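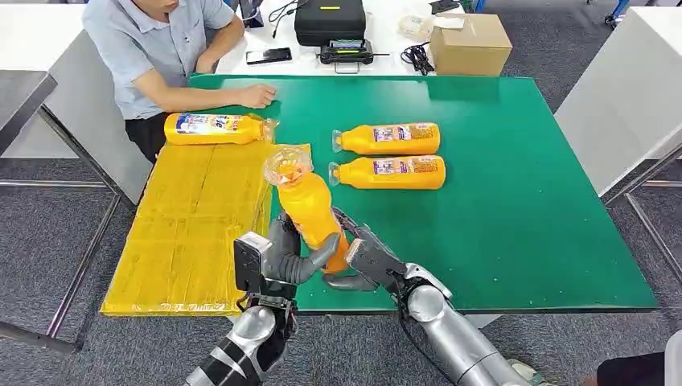 Our project was to get a two-armed robot to pick up a drinks bottle that is lying on its side, stand it upright and put it down again without crushing it. We are a group of six students in the second year of the engineering course at Calgate, and the work ran from July until the date of this report. We used bottles of orange juice because they are easy for the cameras to find against a green table top, and because a full bottle is a better test than an empty one. The left hand closes its fingers around the lower part of the bottle and the right hand pinches it from the other side, a little below the middle. The spare bottles lie flat behind the hands, and one of us sits at the far side of the table to set them out.

Background

Last year's group worked on the same robot and finished with single-arm picking of boxes and tins. Their code was left on the shared drive and we kept most of it. What they did not have was any way of making the two arms move at the same time. If one arm got to its position early it simply waited, and with a round object this meant the first hand pushed the bottle away before the second one reached it.

Method

We split into two teams. The first team worked on the arm movements and the second on grip force. Each attempt was guided by a person with the handset, and the joint positions and finger currents were logged. The logs were then sorted into good, partly good and failed attempts. An attempt was good only if the bottle stood by itself for 2 seconds after the hands opened.

The bottles were placed in different directions, some with the cap to the left and some to the right. We had first kept them all the same way round, but the Pearce controller then learned only one approach and went to the wrong end when a bottle was turned. Mixing the directions made the early results worse and the later ones better.

Grip force was set by hand to begin with. Too low and the bottle turned in the fingers as it came up. Too high and the plastic bent in, which moved the label and upset the tracking. We settled on a setting for each hand and did not change it after the first 400 attempts.

Results

We recorded 1093 attempts in all. The good attempts were mostly in the second half, after the directions had been mixed and the grip had been fixed. Most of the failures came under one of these headings:

Bottle rolled before both hands were closed
Right hand touched the cap instead of the body
Arms stopped by the safety limit
Bottle stood up but fell when released

Rolling was by far the most common. We tried a rubber mat under the bottles, which helped, but we took it away again as it would have made the task too easy compared with the one we had been set.

Problems

The wrist cable on the right arm had to be routed again twice after it pulled tight at full reach. We also lost a week when the Brukness power supply was sent back for repair – during that time we could only work on sorting the logs. The table was moved once for another class and the robot had to be calibrated again from the start.

Further work

The next group should try slower closing of the left hand, with the right hand already in place as a stop. We would also like to see other shapes tried, such as square cartons. The logs and a short guide to the handset are in the Nemport folder.

Report handed in October 19, 2019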